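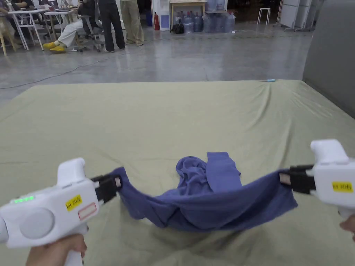 Knit garment held at both upper corners, hand-held grippers, kit 20.

fetbridge_perception
Posted 09:40
We invite comments on the corner detector in the garment branch. The set for December holds 3,206 demonstrations, of which 748 are knitwear. On knitwear the detector marks a sleeve end as a body corner far too often, and the planner then accepts the wrong grasp pair. We propose to mask any cloth resting on the sheet before corners are scored.

Iyamu_tooling
Posted 10:15
We do not support the mask. In the attached view the sleeve-like strip lies flat behind the raised band, in the same blue-violet knit, and there is little for a mask to separate. Jaw pose is already logged for both grippers. Please use it.

prastitholm_lab
Posted 11:02
Agreed in part. Jaw pose gives the held points, but the planner must also work before the first grasp. We re-labelled 300 knitwear views by hand and found 83 with left and right exchanged. This should be corrected before any change to the model.

fetbridge_perception
Posted 11:30
Noted. Would the list of the 83 be available in Nutitz format?

prastitholm_lab
Posted 11:48
Yes – it will be placed in the shared folder this afternoon.

Iyamu_tooling
Posted 13:20
Our objection to the mask stands. We ask that it remain off by default until the corrected labels have been run.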